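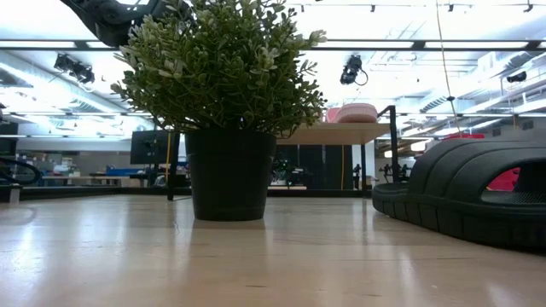

One of the arm tables at Grovcombe, with a potted plant and a sandal on the top.

If you haven't been upstairs since January, do come and say hello, as the place feels rather different now that the arms have settled in with us. Thandeka Hendricks, who packed returns by hand for years (and could fold a box faster than most of us can find one), now spends her mornings teaching the arms how to pick up awkward things, and she tells me her wrists have never been happier! The oddly shaped stock is still the hard part, so that's where people's know-how goes these days.

It hasn't all been plain sailing, mind. Idris Bevan misses the chatter of the old packing line, and a few of you have asked, quite fairly, what happens to the evening shift. Hours stay as they are through the summer, and all 85 of us will be offered the training. Pop your name on the sheet by the kettle if you'd like a morning slot.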